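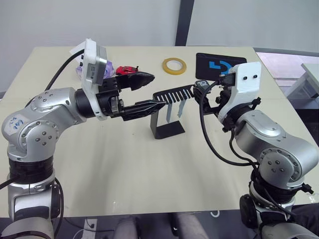
Comb on a prong stand: which way up, and does the spacing matter?

Forum: Small Storage and Display
Thread status: open

dillow_bench
I am settling on a layout for the grooming shelf in our hallway cupboard. The comb is a plain black one with a solid spine and evenly spaced teeth. The stand is black metal with a flat base, an upright back and two grey prongs.

My plan is spine up, teeth down, with the comb lying across both prongs. The shelf is 700 mm wide and the stand has to share it with a clothes brush, a lint roller and a tin of hair grips. Questions:

1. Is teeth down the right way round, or should the spine take the weight?
2. Does it matter if one prong sits a little lower than the other?
3. Does anyone line the prongs with anything?

Wael Metwally
Teeth down is fine for a light comb. The prongs go into gaps between the teeth and stop it sliding sideways. With the spine on the prongs there is nothing to locate it and it will walk off the end the first time someone shuts the cupboard door hard.

On the second point, check the base before you blame the prongs. Put the stand on a surface you know to be flat and try to rock it. If it doesn't rock, the prongs are at fault, and a thin washer or a turn of tape on the low one will do.

semwal_k
Disagree on teeth down. The whole load goes through a few teeth, and on a cheap moulded comb those are the ones that spread. I had one on a similar holder in the bathroom and after a winter the gaps over the prongs were visibly wider than the rest. Mine now hangs from a hook through the hole in the handle.

Wael Metwally
How heavy was it? A pocket comb weighs next to nothing. I would look at heat before load. If yours was above a radiator that would account for it.

semwal_k
It was above a towel rail, yes. I still think the spine is the structural part and should be the part that is supported.

dillow_bench
There is no hole in mine, so the hook is out. No heat in the cupboard either.

Bouchra Filali
Semwal is right about the principle and Wael is right about this comb. For a wide wooden comb I would support the spine. For a thin one I would go teeth down and place the prongs well apart, near the ends. Prongs close to the middle let it tip whenever you lift it by one end.

Fitting order that works for me:

Set the stand down first, back towards the wall.
Hold the comb level at both ends and bring it straight down.
Let the teeth find the prongs before letting go.
If it tilts, lift it off and move it along by one gap.

Leave a hand's width clear on each side or you will knock the brush over every morning.

imham22
Would a small tray not be simpler? I keep combs, a nail file and scissors in a Pister drawer insert. Nothing to align.

Bouchra Filali
A tray collects hair and dust under the comb. On a stand the teeth are in the open air and dry after washing. If it never gets washed, use the tray.

imham22
Fair. The insert does need emptying more often than I would like.

dillow_bench
Going with teeth down, prongs towards the ends. I will put heat-shrink sleeve on both prongs if it fits the gaps. It has to be thin, as the teeth are fairly close together.

Wael Metwally
Measure the gap first. Sleeve thickens as it shrinks, and if you have to push the comb on you have recreated Semwal's problem without the towel rail.

semwal_k
Agreed on that one. Bare metal is better than a tight fit.

dillow_bench
Noted. Bare prongs to start with, and I will check the teeth again in December.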